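Washing a wool felt hat that has gone stiff with sweat round the band?

Posted by Trikbridge_Tom, 5/26/19

Hello all, I hope this is the right board for it. I have a brown wool felt hat, a Clendano, which I bought in a little shop while on holiday and have worn more or less constantly ever since. It has been up hills, on trains and to two weddings (my wife was not pleased about the second one). It is the only hat I have ever owned that doesn't make my head look like an egg.

The trouble is the sweatband. The inside has gone hard and shiny at the front, and now there is a pale tide mark creeping through to the outside, just above the ribbon. I tried a damp cloth with a drop of washing-up liquid and I think I made the mark wider. 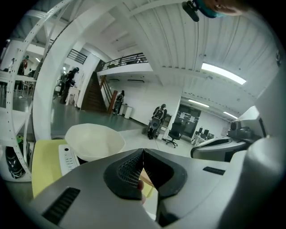
I did think of putting it in the machine on the wool setting, but my sister went quite white when I mentioned it. The hat takes a size 60, and it's a close fit already, so I can't afford for it to come out any smaller. Has anyone got one of these marks out at home? Or should I send it off somewhere? I don't mind paying a bit, but I don't want to be without it all summer.

Kavinda Amarasinghe

Oh, please don't put it in the machine! I did that to a grey one of mine in 2000 and it came out fit for a teapot. Wool felt shrinks with heat and rubbing, and there's very little you can do for it afterwards.

I'd start with the band and leave the mark alone for now. Turn the sweatband down so that it stands outside the hat all the way round, and let it air overnight. If it's leather, wipe it with a barely damp cloth and then, once it has dried, work in a small dab of leather cream with your finger. Mine softened up after 3 goes, with a day in between each. If it's cloth, you can be a bit braver and use a soft toothbrush with a little baby shampoo, then dab it clean with cool water.
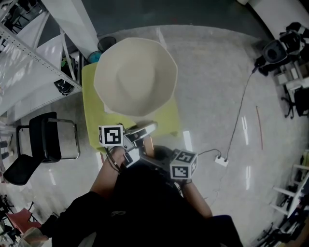

For the tide mark itself, the thing to remember is that a small wet patch always leaves a ring, so you want the damp to fade away gently at the edges. Hold the hat well above a steaming kettle (mind your hands) until the felt feels slightly soft, then brush it anticlockwise with a proper hat brush. Do a wide area, right round the crown if you've the patience for it. Then blot with a clean white cloth - blot, don't rub - and leave it upside down on its crown somewhere cool. Not on the radiator, and not on the brim either or it'll go flat on you.

If there's still a shadow when it's dry, dust on some cornflour, leave it till morning and brush it off. It may want doing twice. I've never got one out completely on a pale hat, but on brown you've a good chance, and a slightly wider ribbon hides a lot!

Kodum53

just get a new one mate, they all go like that in the end

Mrs Sotomayor

I agree with Kavinda about the kettle, though do try it at the back first. I'd also put a strip of sizing foam behind the band afterwards, it soaks up the worst of it and you can change it when it gets grubby. As yours is a close fit already, get the thinnest they sell. Most hat shops will fit a new sweatband as well, and mine was back with me inside a fortnight.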